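How to Make a Pressed Beef Brawn in a Loaf Tin

Tamsin Rosenthal
Posted June 10, 2020

Brawn made from beef shin sets on its own gelatine and slices cleanly when cold. The method below uses one 3-litre pot and one standard loaf tin. Active time is short, but the meat has to simmer for most of an afternoon and the filled tin needs a night in the fridge, so start the day before you want to serve it.

The recipe is a reduced version of the one Birdie Kapoor used for the cold table at Clanham. Her batch filled four tins and was cooked in a stockpot that doesn't fit on a domestic burner. Salt and vinegar have been rescaled by weight.

Ingredients

700 g beef shin, bone out, in two pieces
1 pig's trotter, split lengthwise by the butcher
1 brown onion, halved, skin on
1 carrot
2 sticks celery
2 bay leaves
10 black peppercorns
4 allspice berries
12 g fine salt, plus more to adjust
30 mL white wine vinegar
1 small bunch flat-leaf parsley
6 gherkins, drained and diced at 5 mm

Equipment

Pot with a close-fitting lid, fine sieve, kitchen scale, probe thermometer, loaf tin, baking paper, a board or piece of stiff cardboard cut to fit inside the rim of the tin, and two full 400 g cans for weight.

Step 1. Blanch the trotter

Put the trotter in the pot, cover with cold water and bring to a full boil. Boil for five minutes. Drain, rinse the trotter under the tap and scrub the pot. Skipping the blanch gives a cloudy stock with grey flecks through the jelly. Flavour is not much affected.

Step 2. Simmer

Return the trotter to the pot with the shin, onion, carrot, celery, bay, peppercorns, allspice and salt. Add cold water to cover by 2 cm. Bring up slowly over medium heat, skimming as required, then drop the heat until the surface barely moves. Hold between 88 and 92 degrees C with the lid ajar for three and a half hours.

Do not let the pot boil. Boiling emulsifies fat into the stock and tightens the outer fibres of the shin.

Top up with hot water if the meat becomes exposed. The shin is ready when a fork turned in the thickest part separates the grain without resistance.

Step 3. Strain and reduce

Lift out the shin and trotter and set them on a tray. Strain the stock through the sieve into a jug and discard the vegetables and spices. Stand for ten minutes, then spoon off the fat. Return the stock to the clean pot and reduce over high heat to 595 mL. Measure it. Judging by eye is the usual cause of a loaf that slumps when cut.

Step 4. Test the set

Spoon a little stock onto a cold saucer and refrigerate for eight minutes. It should hold its shape when the saucer is tilted and wrinkle when pushed with a finger. If it runs, reduce by another 100 mL and test again. If it is rubbery, add 50 mL of water.

Stir in the vinegar once the set is right. Taste the stock warm and season it slightly past the point that seems correct, as chilling dulls salt.

Step 5. Pick the meat

Pull the shin into pieces the size of a thumbnail while it is still warm. Remove any hard sinew. Take the skin and soft meat from the trotter, discard the bones, and chop finely. Check the trotter twice for small bones.

Mix the meats with the gherkins and chopped parsley in a large bowl. Mihret Ambaye replaces half the parsley with dill, which also works.

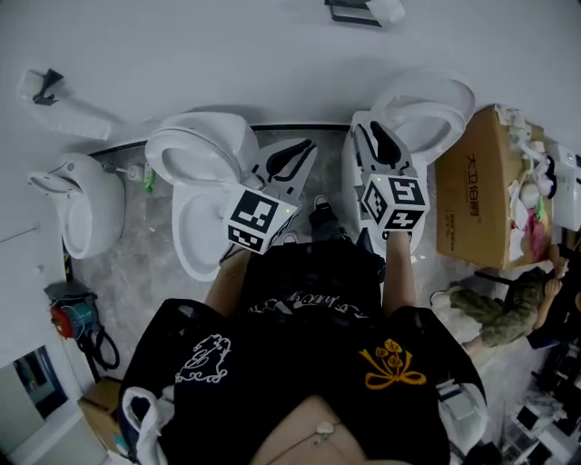 Step 6. Fill the tin

Line the tin with baking paper, leaving an overhang on both long sides. Pack in the meat in three layers, pouring over enough stock after each to come level with the meat. Tap the tin on the bench to release air. The last of the stock should sit just above the surface.

Step 7. Press and chill

Fold the overhang across the top and cover with the board. Refrigerate uncovered for 45 minutes, then add the cans. Weighting a fully liquid loaf pushes stock over the rim. Leave overnight.

Step 8. Slice

Lift the loaf out by the paper. Slice at 1 cm with a long thin knife, wiping the blade between cuts. Serve at fridge temperature with mustard and rye bread.

Storage

Keeps for four days, wrapped, at or below 4 degrees C. Freezing is not recommended. The gel weeps on thawing and the slices fall apart.

Notes

Chuck can be used in place of shin, but needs a second trotter.

Leftover ends can be melted into a pan of fried potatoes over low heat.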